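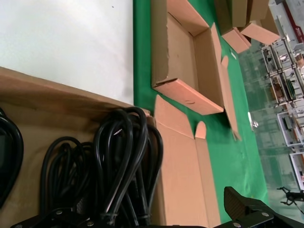
October, 7:40 in the morning

Weighed the Lellow conversion again, this time with the rear seats back in. Corner scales were zeroed first, tires at door-card pressure, no driver. The front axle is 41 kg lighter than with the old engine and gearbox. The rear is up by more than we saved in front, so the car now sits low at the back.

The bigger problem is the rear battery box. We built it out of steel plate because that was what was on the rack. Aluminum would take out a fair bit, but then the mounting ears need a redesign and I don't trust my aluminum welds for crash loads. Leaving it steel for now. Asked Yüksel for a price on 2 folded trays, no answer yet.

Springs: the Harow set is rated higher than stock and should bring the ride height back. Order number is on the whiteboard. Do not cut the old ones, they go back to Plarnelstead with the axle.

12 V side. Parasitic draw was 900 mA with the key out. Pulled fuses one at a time and it dropped when number 14 came out – that is the old heater blower circuit, which also feeds the contactor relay. Moved the relay to a switched feed and the draw is now too small to worry about. Label the new wire before someone else goes looking for it.

Still open:

- torque the rear box bolts again after a drive
- brake bias, the rear should be able to do more now
- speedo reads low, check the sender
- coolant smell near the inverter, no leak found

Charger fan is loud but fine. Left the car on the lift, lowered onto the locks, main disconnect pulled.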